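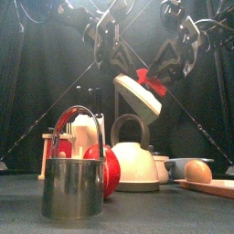
The fault showed up in April as a dropped lid. The right arm had a red handle in its gripper, the lift began, and at 263 milliseconds into the motion the fingers opened by themselves. The lid fell, bounced off the table and ended up on the floor. No stop was triggered. The log showed no error of any kind, and the policy kept running as if it were still holding something.

I assumed slip. Most drops on our cell are slip. The handles on the toy kitchen set are glossy and narrow, and a parallel gripper gets two small patches of contact on them if the approach is a few degrees off. So I did what I usually do, which is raise the grip force one step and run the sequence again. It ran clean for the rest of the afternoon and I closed the ticket.

Two days later it happened again, with the higher force. This time I pulled the finger position trace before touching anything, and it didn't look like slip at all. When an object slips out, the fingers close on the gap it leaves, so the position drops and then flattens. This trace went the other way. The fingers moved outward at full commanded speed, to fully open, and stayed there.

Something was telling the gripper to open. The question was what.

Our setup has three possible sources of a gripper command: the policy, the teleoperation override, and the recovery routine in the Giltby driver that reopens the fingers after a communication loss. The policy output was logged and said closed throughout. The teleoperation station was powered down both times. That left the driver.
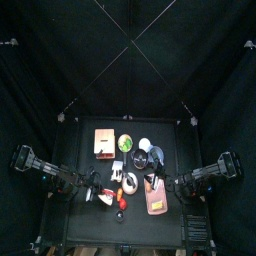 The driver's recovery routine is simple. If it misses enough heartbeats from the gripper controller, it declares the link lost, reconnects, and sends the gripper to its home position. Home is open. On a fresh start that is reasonable, because you don't want an arm booting with its fingers clamped on whatever was left there. In the middle of a lift it is a bad idea, and the routine made no distinction between the two cases. It also wrote its reconnect message at debug level, and we run with debug logging off.

I turned debug logging on and let the cell run overnight with nothing in the right gripper. By morning there were 3 reconnects, all on the right side, none on the left.

Harish D'Souza had a look at the cable. The gripper cable on the right arm leaves the last joint in a loop, and at certain wrist angles the loop goes tight before the joint reaches its limit. He moved the wrist by hand with a meter on the connector and found an intermittent open on the data pair when the wrist was rolled far enough outward. The power pair was fine the whole time. This explains why the gripper never lost torque and never faulted: it had power, it lost the conversation for a moment, and when the conversation came back it was told to go home.

The cable had 1,552 hours on it according to the cell counter. I had no replacement interval written down for it. I do now.

Jayanthi Joseph asked the question I should have asked first, which was whether the same routine runs on the Jallcombe cell. It does. That cell handles a heavier part at shoulder height, and people reach in next to it during changeover. A gripper that opens without warning over a kettle lid costs you a retry. Over there it could land on someone's hand. She had it taken out of service before lunch and it stayed out until the driver was patched.
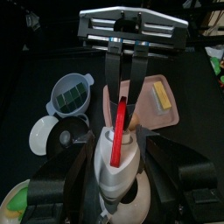 Changes made, in the order we made them:

Recovery no longer commands a position. After a reconnect the driver reads the current finger position and holds it. Homing happens only on an explicit request, with the arm stationary.

A reconnect during motion is now a protective stop on both arms. They share the table, and I don't want one of them carrying on while the other is waiting for a person.

The reconnect message is logged as an error, with the joint angles at that moment attached.

The right cable was replaced and the loop made longer, with the clamp moved back along the link. Harish repeated the meter test through the full roll range and saw no open.

The grip force went back to its old value. Raising it had done nothing except let me close a ticket with the wrong cause on it.

To test the patch we put a switch in the data pair and broke the link by hand during a lift. With the old driver the fingers opened every time. With the new one they hold and both arms stop. We also tried it with the link left broken, and the stop comes from the heartbeat timeout instead, a little later but still before the lift completes.

Still open: the policy doesn't use measured finger position, so it has no way to tell that its hand is empty. Indira Menon is adding a check that compares commanded and measured position and halts on a mismatch. The threshold is awkward, because a closed grip on a thick handle and a partly open gripper give similar numbers. She is trying it on the pan handles first.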